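Drillton Open Day: Wood, Blocks and Far Too Many Cookies

We got to Drillton just before ten, and the parking lot was already filling up. I'd been looking forward to this one since January, when Annelies Aerts first told me they were opening up the whole building, workshop and all!

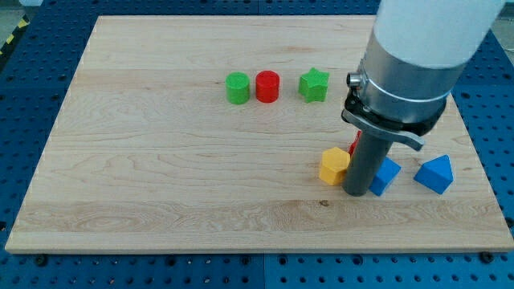
So, first stop for us was the tabletop room, and I could have stayed there all morning. I'm a sucker for a good piece of maple. I make cutting boards at home (badly, but with a lot of love), and I went straight for the grain: long pale bands with swirls running through them, a few darker streaks, even a little knot that I would have been thrilled to find in my own lumber pile. Against that deep blue perforated metal it looked gorgeous.

Then there are the blocks. Green, red, simple upright cylinders, and a star in a slightly yellower green that my daughter decided was hers within seconds. I love shapes like these. The star has softly rounded points, and I've been trying to get that on my own scroll saw for two winters. Mine come out either sharp enough to hurt somebody or looking like a starfish that gave up.

Ward De Haan was showing people through and was wonderfully patient with my questions about finishes. He likes a thin oil and a long wait, I like wax and no wait at all, and we agreed to disagree.

From there we went down the hall to the wood store, where they had 316 labeled samples on the wall and you were allowed to touch every single one. Heaven. I now know what pear feels like next to cherry. I also know I can't afford pear.

Upstairs, Faith Kioko ran a sanding table for the kids. You picked a rough blank, worked through the grits and took it home in a paper bag. They had 400 blanks ready and she was already worried about the afternoon! My daughter made what she says is a moon. It's very smooth.

Lunch was soup and bread in the loading bay, plus the cookies, which were the thick kind with orange peel. I had three. Chepkoech Urio, who baked them, wouldn't give me the recipe but did tell me to brown the butter.

If you go next year, get there early, wear closed shoes and start in the tabletop room before it gets crowded. Entry is free, the soup is $2, and the side door by the bike racks has a ramp for strollers.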